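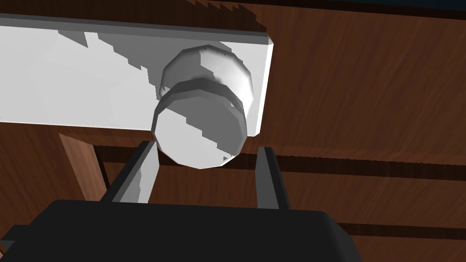 Cornholm Treaty Text Corpus, release 2. The corpus holds the English texts of 100 arms control and non-proliferation agreements, with their protocols, annexes and agreed statements, split into numbered articles and tagged by subject. It was prepared by Lamance for work on verification language. Records are stored in nested levels, and the documentation calls the top level a drawer: each drawer has a single entry point, the file index.tsv, and everything else is reached from there.

Last updated: April 21, 2023

Contents

texts/ – one plain text file per agreement, UTF-8, Unix line endings
articles/ – the same texts split by article and paragraph
tags/ – subject tags, one row per paragraph
index.tsv – agreement identifier, short title, date opened for signature, date in force, status

There is one drawer for bilateral agreements, one for multilateral agreements and one for regional zones. Each has its own copy of the four items listed.

Tags

The tag set has 22 subject tags. Of these, 12 concern verification (on-site inspection, data exchange, notification, telemetry, national technical means and so on). The rest cover definitions, limits, withdrawal, duration, amendment and dispute settlement. A paragraph may carry more than one tag. Paragraphs with no tag are marked NONE and should not be read as missing data.

Tagging was done by two readers working apart, using the Pendisstead guidelines, version 3. Differences were settled by a third reader. The first readers' tags are kept in tags/raw/.

Known problems

Annexes to 19 agreements were taken from scanned copies. Tables in these files may have shifted columns. Check any figure against the official text before quoting it.

Footnotes are moved to the end of the article they belong to – the original position is not kept.

Status fields record signature and entry into force only. Suspensions and withdrawals are not covered in this release and are planned for June.

Loading

The files can be read with any tab-separated reader. Quoting is off. The Radu scripts in tools/ rebuild articles/ from texts/ and overwrite what is there.

Licence

Tags and index: CC BY 4.0. Treaty texts are reproduced from public sources and carry no added restriction.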